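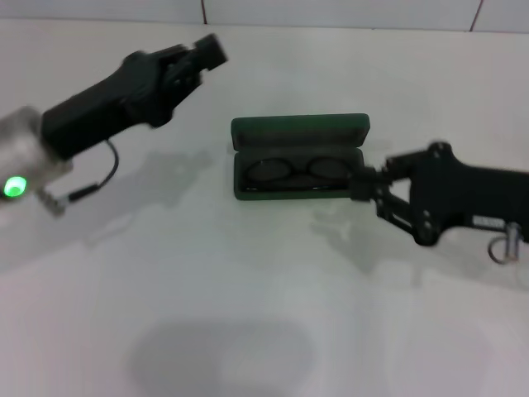

Fig. 1. Dark-rimmed glasses, folded, in an open green case.

Week 12 handout: Small cases and what we claim for them
Everyday Objects and Their Makers. Notes to go with the lecture of 10th July.

Please read these before the seminar. They follow the order of the talk, more or less, and leave out the part on umbrellas, which I ran out of time for and will move to next year.

1. Why the glasses case

In February we looked at the pencil tin, and several of you wrote that a good container "protects what is in it". I put a question mark beside that in most of the essays. Protects it from what, and for how long? And who checked? The glasses case is a useful place to go on asking, as nearly every claim made for it sounds sensible and very few of them have been tested by anyone who wasn't selling one.

Fig. 1 has the arrangement most people would draw if asked: a tray below, a lid that goes up and back, a lining, and the glasses lying folded in the tray with both lenses side by side. Keep it by you for sections 2 and 4.

2. Crushing and scratching

These get muddled. A case can be good at one and poor at the other.

Crushing is a matter of the shell. A stiff lid spreads a load, a soft pouch passes it on to the bridge and the hinges. I have no quarrel with that as far as it goes. My quarrel is with the word "hard", which on a shop label may mean anything from steel to card with a cloth cover. Press the middle of the lid with your thumb before you believe it.

Scratching is a matter of the lining and of what has got into it. Makers like to talk about how soft the lining is. A soft lining full of grit is still full of grit, and I suspect a fair number of scratched lenses were scratched inside the case by people who thought they were being careful. I can't prove it. Turn your own case upside down over a sheet of white paper, tap it, and look at what comes out.

3. The Wegener leaflet

You have a copy in the reading pack. Wegener says its customers tried 187 cases and that 59 of the pairs kept in them "showed no new marks". Things to ask:

How old were the glasses at the start?
Who looked for the marks, and in what light?
What happened to the other 128 pairs? The leaflet goes straight on to colours.
Was there a group with no case at all? If so, it isn't mentioned.

The Hument catalogue does something similar with its hinge, which is "good for 2000 openings". Take four openings a day, which is modest for someone who only wears glasses to read. That hinge is finished in 500 days, well short of two years. Printed large beside a smiling family, the same figure sounds like a lifetime. I'm not saying the hinge is bad, only that the number was put there to be admired and we should do the division.

4. Fit

Look again at Fig. 1. The lenses are oval and the rims are thin, a shape that asks little of a case. Now think of a deep wraparound pair, or a large square one. Rullilus sells a single size "for all frames" and I would like to know what they did with the frames it doesn't fit. Watch somebody close a lid on a pair that is slightly too tall – they push, the lid gives a little, and the strain goes somewhere.

There is an old piece of advice about which way round to lay glasses down. I have seen it given both ways with equal confidence. Try both in your own case and write down which parts touch the lining.

5. The case as a place to put things

The strongest argument for the case, to my mind, has little to do with damage. A folded pair of glasses is small and easily sat on. A case is bigger, has a colour, and tends to live in one spot. Dark green on a white table is not hard to find. Prolar makes a clear case and calls it "discreet", and I do wonder who asked for that.

Against this: people put the glasses in the case and then lose the case. I would call the argument unproven.

For the seminar

Bring a case, any sort, with or without glasses. Bring the label or box if you kept it. Choose one claim from it and write half a page on what would have to be done to show it was false. Marks are lost for "obviously" and for copying the maker's adjectives.

The Hument pages are scanned badly in the pack; a cleaner copy is in the tray outside the office.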